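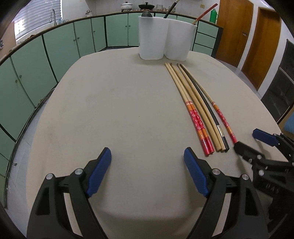

Community Table at Hourani Hall: progress report for the autumn period

November
By Rukhsana Ghumman

Last updated: November

Dear Ingeborg Hollmann,

What a season we have had! I'm writing this the morning after our fourth supper and I still have flour in my sleeves, so please forgive me if it runs long. You asked for plain news on how the grant is being spent and what has changed since the summer note, and I'll try to keep to that order.

The suppers

We promised you 4 shared suppers before the end of the year and all of them have now been held. Together they served 574 meals against a target of 600. I would have loved to hit the full number, and we would have done it if the second supper hadn't fallen on the night of the big storm, when the bridge road closed at half past five and a good part of the hall stayed empty. We packed up the leftover soup and Munther Khasawneh drove it to the night shelter, where it was gone by nine. Those bowls aren't in the count.

Each supper has had a home cook in charge instead of a hired one, and this is the part I most want to tell you about. Raed Mahasneh opened the season with lentils, rice and fried onions (so many onions, we had every window up). Gion Mösli did barley soup and a plum cake that people are still asking me about. The third was a noodle night, which drew our youngest crowd so far, with whole families coming over from the Civov apartments. The fourth was mine, flatbreads and chickpeas, and I learned that my recipe does not multiply the way I thought it did. We ran short of dough at seven o'clock and Raed made another batch on the spot while I talked to the line.

The cooking classes

The weekly class has 13 regulars. We planned it for beginners and it has turned into a real mix. Several people came in able to cook rings around the rest of us but wanting practice with their English, and they've ended up teaching half the sessions. Gion rewrote the class plan in the second month to make room for this. Now the first part is knife work, stock, rice, beans and other basics, and after the tea break whoever has signed up shows us a dish from home. The sign-up sheet is full into the new year.

We have also started writing the recipes down. Munther types them up each week and we check them by having someone cook from the page who wasn't there the first time. It's slow going. "A handful" has caused more discussion than anything else on the program, and we have settled on cups and spoons with the handfuls left in brackets. I'd like to show you a draft of the booklet with my next report.

The kitchen

The second-hand range is in and passed its inspection on the first visit. All six burners work, and the oven runs a little hot at the back, so we turn trays halfway through. The old sink has been replaced with a double one. The new shelving is up along the north wall, and dry goods are finally off the floor, which the inspector had asked for last spring.

The one thing on the list that hasn't been done is the extractor fan. The first quote came in well over what we had set aside, and the second firm wanted to cut through the roof beam. A third is coming to look in the first part of next month. Until then we prop the yard door open and keep frying to a minimum, Raed's onions excepted.

Money

Spending is close to plan. Food cost less than we expected, thanks mainly to the Nasik grocery, which lets us have its end-of-day vegetables at half price, and to the Gureo orchard for two carloads of plums and apples. Plumbing cost more, as the pipe behind the old sink had to come out as well. I would like your okay to move the food savings across to cover that. The fan money is untouched and I've kept it on its own line in the attached sheet. Receipts are in the folder in date order.

What comes next

The winter suppers will start at five instead of six. Parents asked for it, and so did the older guests who don't like walking home late. We're adding a second class for teenagers, with Gion leading, and we need to find more small aprons and some decent peelers before it begins. The bus question is still open. I've written to the county twice about the stop outside the hall and will write again.

I'd also like to try a bread morning. The hall is free before noon, the oven is big enough for eight loaves, and there are at least two people in the class who bake far better than I do and keep hinting at it.

Would you come to the next supper? You've only seen the kitchen with its floor up, and everyone would enjoy meeting you. If you tell me the week before, I'll make sure there's plum cake.

With warm thanks,
Rukhsana Ghumman
Program lead, Community Table

Contact: Community Table, Hourani Hall, kitchen entrance | © Community Table | Back to top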